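3.2 The board as a printed object

We came to the checkerboard from the printing side, and we still think it is one of the most rewarding things a small workshop can put on a press. A plain checkerboard is easy to like, but a board whose white squares each carry their own marker is a wonderful test of everything at once: straight edges, dense blacks, tiny white blocks that must stay open, and a pattern in which no marker may stand in for its neighbor. Partanen drew the first layout by hand on squared paper, and Tjoa turned it into the print file used for the rest of this study.

The markers have a black border and a blocky white pattern inside it. The black squares between them are left plain, and this matters more than we first expected. In our early proofs the eye (and the reading software too) kept using the plain squares as resting places, and errors in the grid showed up there first. Readers who only know the plain checkerboard may be surprised by how lively the mixed version looks close up! 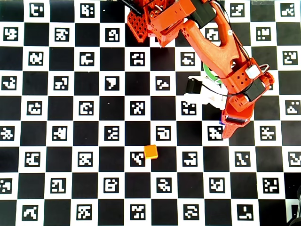 Skullville Papers in Print and Pattern, vol. 7, p. 208

Figure 4. Checkerboard with a marker in each white square. Note the marker in the shape of a bold seven.

Several of the markers in Figure 4 come close to being letters or glyphs, and our readers could not resist naming them. One looks like a sideways face, and the one with the rounded hook near the middle was a favorite with Valtonen from the start. We encouraged this. People who had given a marker a name found it again faster when we asked them to point it out on a fresh sheet, and they were quicker to spot a misprint in it. Turunen kept the list of names, which we plan to share with the print files.

For the reading test we made 1444 passes over the proofs under plain ceiling light. The stepped and zigzag patterns held up beautifully, even on the cheaper paper. Patterns with a single white block close to the border were the weak ones, as the ink tended to creep in and close the gap. Abdel Rahman suggested a slightly thinner ink, and the September proofs were crisper for it. We return to ink spread in Section 3.3.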